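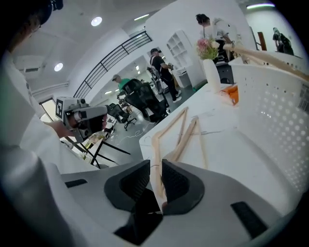
Stick Week at Trernholm

Quick page, more to come when I get the rest off the card. July 4, 2022 and I'm typing this with glue on two fingers so forgive the spelling.

If you missed the last newsletter: Stick Week is when we shove the computers over and build things out of plain wooden sticks. Frames, mostly. Triangles, because triangles stay put and squares don't. No kit, no instructions sheet, no prize. You get sticks, cord, a pencil, a table. The theme was "roof" and people took that pretty loosely.

Going down the room in the order I'd walk it:

The white table. Light wooden sticks, laid out at angles, triangles again. Started out as a plan for a porch roof and kept getting wider. I like it best lying flat like this, before somebody stands it up and it starts to lean. Everyone wanted to glue it right away. Wait! Lay it dry, look at it, go have a coffee, look again.

Flowers. Pink and white, in the white vase. Best thing on the table, and yes they stayed on the table the whole week, everybody just built past them. They came from the market on the corner and cost less than the glue. Please change the water if you are passing.

Perforated panel, the white one with the rows of little round holes. Long stick laid across the top. I have wanted to do something with those holes for ages. Push a thin dowel through, hang a frame off it, you've got a wall display with no nails. Next time.

The room itself. White walls, white ceiling, gray floor. Some people find it cold, I think pale wood looks great in it. Everything you make reads as a drawing from across the room. Did try colored sticks one year and it looked like a birthday party, which was fine, but you couldn't see the joints.

A few notes on materials since I got emails after the last one:

Sticks. We ordered 2,000 from Cunha, the short ones plus a bundle of long ones. I thought that was silly. By the end of the week there were 212 left over, and those are in the gray tub under the sink, help yourselves. Check for splits before you use them, the long ones especialy.

Glue. Plain white wood glue. The fast stuff from Zostel grabs too quick, you get one go at the angle and then you're stuck with it. Fine for repairs. Not for a first try.

Cord. Thin, dark, waxed if you can get it. Wrap the joint four or five turns, pull, tuck the end under. Holds better than you'd think and you can undo it. A lot of the nicest joints this year had no glue in them at all.

Pencil. Soft. Draw full size on big paper, then put the sticks straight on the drawing. Saves so much measuring. If the paper moves, tape it. (I never tape it. I always regret it.)

Cutting. Little pull saw, the cheap one. Score first, then cut, or the end frays. Side cutters crush the wood, please stop using the side cutters.

What worked: long tables pushed together, so one build could run into the next. Late starts. Leaving half done things out overnight and coming back to them fresh. Music low.

What didn't: the big arch. 13 tries at the top joint and it still sagged in the middle. I think the legs were too close together, there's another theory that the sticks were just too thin for that span. We'll argue about it in September.

Also the label system. Blue tape for "keep", no tape for "take apart". Good idea on paper. Tape falls off. Apologies to whoever made the small tower with the double floor, it went in the scrap tub before I'd looked under it. I have kept the pieces, come find me.

The finished ones go over to Prevanmont for their front window, as long as they survive the stairs. Anything taller than the door gets unpinned at the base and put back together over there, so if yours is tall, leave a sketch with it. Doesn't have to be pretty. Arrow for which way is up.

If you want your frame back afterwards put your name on a bottom stick, small, in pencil. Otherwise it gets pulled apart and the wood goes into next year's pile.

September session is joints only. Laps, notches, lashings. Bring an apron and something to kneel on, the floor is hard.

Contact Trernholm | © 2022 Trernholm. Please ask before reusing pictures. | Back to top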